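The Korkow Gauge

The gauge at Korkow was read at 6 in the morning and again at 6 in the evening. Nour Awad had the job for 9 years. The procedure took four minutes if the steps were dry and seven if they were not. She recorded the level in millimeters, the wind by the flag on the pump house, and the state of the sluice, which was always closed.

The reservoir had been built to supply Lanasberg. Lanasberg now took its water from the river, and the reservoir supplied no one. It was maintained under an agreement that neither town had ended. The agreement required two readings a day and a monthly sheet, signed, in an envelope.

In January the level stood at 753. It stood at 753 the next morning, and the one after that. This was within the normal range for the month. On the fourth morning the reading was 437.

Awad wiped the staff with her glove and read it again. A drop of that size would have exposed the lower shelf on the north side, where there was a row of old fence posts. No posts were showing. The waterline on the wall was where it had been the evening before. She wrote 437 in the column, because the column was for what the staff said.

The staff was enamel on steel, in sections of 500 millimeters, bolted to a rail. She checked the bolts. They were tight, and the paint across the heads was unbroken. She checked the section numbers, which ran in the right order. At 6 in the evening she read 437 again by flashlight.

She called the district office. A man named Abou Zeid answered. He asked if the sluice was open.

"Closed," she said.

"Then it can't have dropped."

"It hasn't dropped. The reading has."

He was silent for some time – she could hear a drawer being opened. He told her that there was a form for a faulty staff, and a form for a change in level, and that she would need to decide which one she was filing. She said she would think about it. He said the forms were the same length.

She kept both on the kitchen table overnight, weighted with the sugar bowl. Her predecessor, Ceno, had left a notebook in the pump house, and she read it through for the first time. Most of it was levels. On one page, under a January heading, he had written 437 eleven times, and then 753, with no remark.

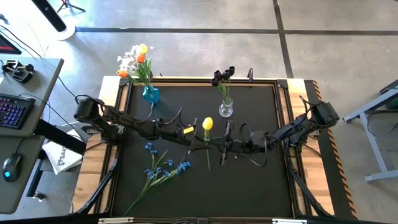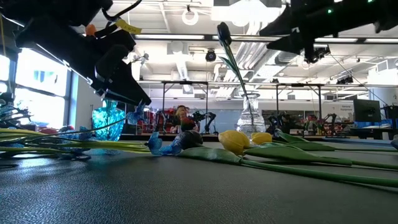
In the morning she took the notebook down to the water. There was thin ice along the edge, and the flag was hanging straight down. She read 437 and entered it. Then she turned to Ceno's page and counted the entries again, and worked out the evening on which hers would match.

She put both forms in the pump house drawer, unsigned, and oiled the sluice wheel. It was not due until March.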